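Cláusulas de rescisión en un patrocinio de club: lo que he aprendido leyendo contratos ajenos

26 de agosto de 2019
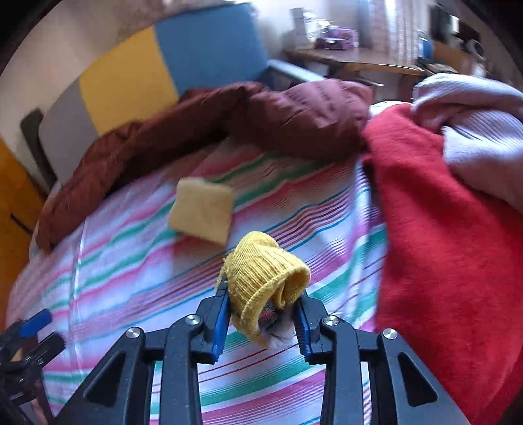
Club Atletismo Alwood · Sección de fondo y medio fondo

En abril se cerró la renovación del patrocinio principal de la sección con Trestance y me tocó revisar el texto antes de la firma. No soy abogado. Llevo la parte administrativa de las licencias y, por acumulación, también los convenios. Dejo por escrito los puntos que más tiempo consumieron.

El contrato anterior tenía 8 páginas y una sola cláusula de salida, redactada a favor de la marca. El nuevo ocupa bastante más y distingue tres supuestos: incumplimiento, pérdida de categoría y cambio de titularidad del patrocinador. El tercero lo pedimos nosotros. Cuando Plustance absorbió al proveedor de material de la sección juvenil, el acuerdo quedó en suspenso durante toda la pista cubierta y hubo que competir con la equipación del año anterior.

La duración pactada es de 4 temporadas, con revisión de importes al final de la segunda. La cantidad fija cubre aproximadamente el 54 % del presupuesto de desplazamientos. El resto depende de variables: clasificación en el campeonato de clubes, número de atletas con mínima nacional y presencia en pruebas de ruta. Las variables se liquidan con el acta oficial delante. En el borrador inicial se liquidaban con «los resultados comunicados por el club», fórmula que no protege a ninguna de las dos partes si hay una descalificación posterior.

El apartado de imagen dio más trabajo. Trestance pedía exclusividad en toda prenda visible durante la competición, calzado incluido. Varios atletas tienen acuerdos individuales de zapatillas, y Joris Van Leeuwen, que corre el 5.000 con nosotros, tiene el suyo firmado con Romaniuk desde antes de fichar. La redacción final excluye el calzado y limita la exclusividad a camiseta, pantalón y chándal de podio. Los calcetines quedan fuera de la lista y por tanto son libres, salvo norma del organizador.

También se fijó el tamaño del logotipo por remisión al reglamento vigente en cada momento. Antes figuraba una medida en centímetros, y cualquier cambio normativo obligaba a firmar una adenda.

Preaviso: 56 días naturales para cualquiera de las partes, por escrito y con acuse de recibo. Pedimos que el plazo no pudiera vencer dentro del periodo de licencias y se aceptó sin discusión.

Queda pendiente el anexo de material, con tallas y fechas de entrega. Lo comentaré en otra entrada cuando tenga la versión firmada.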